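Kalberg Upholstery Care Concentrate
Low-foam cleaner for woven and synthetic furniture fabric

Product code range: Kalberg 3000
Supplied by Nenutine Home Supply

Overview
Kalberg is a water-based cleaning concentrate for fixed and removable upholstery covers. It is mixed with cold or lukewarm water and applied with a brush, sponge or spray extraction machine. The mixed solution produces little foam and needs one rinse pass on most flat-woven fabrics. It contains no bleach and no optical brightener. Fragrance is available in the Cernton version only.

Suitable surfaces
Cotton, polyester, acrylic and mixed-fiber covers with a W or WS care code. Seat cushions, backrests, loose pillows and padded headboards. Not for use on leather, suede, silk, viscose velvet or any cover marked S or X. Foam cores should not be soaked. If the cover has a zipper, close it before cleaning.

Before use
Read the care label. Remove clothing, throws and loose items from the seat and back. Vacuum along the seams with a crevice tool. Test the mixed solution on a hidden area and let it dry fully before checking for color change.

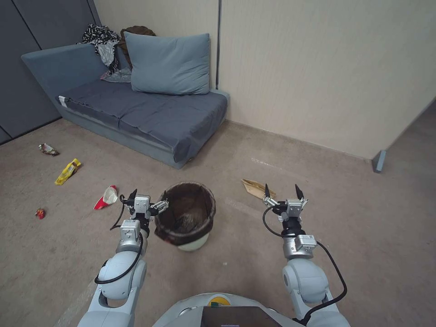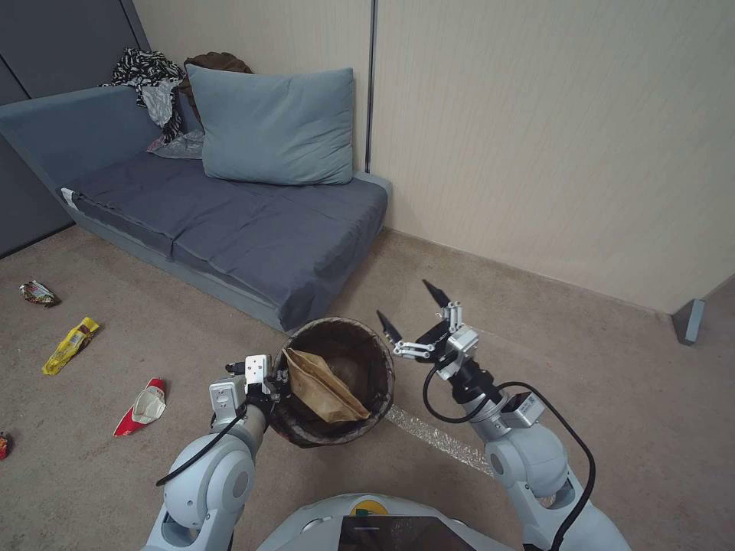 Mixing
Hand cleaning: 60 ml of concentrate per 3 liters of water.
Spray extraction: 60 ml per full machine tank, unless the machine maker states less.
Stains: use the hand-cleaning mix. Do not apply undiluted.

Application
1. Apply evenly to one cushion or panel at a time. Work from seam to seam to avoid tide marks.
2. Brush lightly in the direction of the weave. Leave for three minutes.
3. Blot with a white cotton cloth, or extract.
4. Rinse with clean water and blot again.
5. Stand loose cushions on edge to dry. Keep the room ventilated. Do not use a heat gun or hair dryer.

Darker fabrics may look uneven until fully dry. Repeat only after that point.

Storage
Keep upright, closed and free from frost. Use mixed solution the same day. Cloudiness in the bottle at low temperature clears when the product returns to room temperature and does not affect use.

Ordering
Bottle and refill can are sold separately. The Kulkarni hand brush fits both upholstery and car seats and is listed under Accessories. Refill cans ordered after 10th August ship with the new pouring cap. The old cap remains available until October.

Trade accounts and safety data sheets: Elango Shenoy, technical sales, Nenutine Home Supply.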